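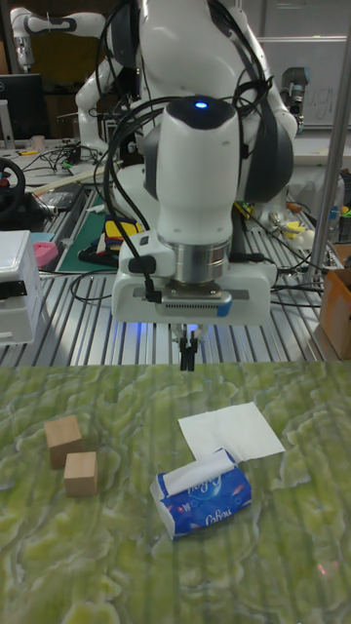 *Manipulation Group, Mimholm Robotics Lab - summer student reports*

## Teaching by nudging: July progress

My project compares two ways of showing an arm how to pick things up: taking hold of it and dragging it through the motion, or driving it from a second station with the controller. My supervisor, Priit Lepik, called this "a gentle start." I have since recorded over 400 demonstrations.

The objects are two wooden cubes, a tissue pack and a paper napkin, laid out on the green marbled top. Cubes are the control case. The tissue pack squashes, and the napkin slides, folds or sticks to whatever it likes.

### Hand guiding

Quick to learn. I had usable cube picks by my eighth try. The trouble is my own hands, which get into the wrist view and teach the policy that a good grasp involves a student's thumb. I ended up replaying each path with nobody touching the arm - this doubled the recording time and did nothing for my mood.

### Remote control

Slower, and humbling. I threw out my first 100 runs after noticing that I paused above every cube to think. The policy had learned to pause too, with no thinking to show for it.

### Where it stands

Trained on remote runs only, the arm picks cubes 70 per cent of the time. Napkin results are in the appendix, where they can't hurt anyone. Next I'll mix the two sets and shift the starting positions between runs.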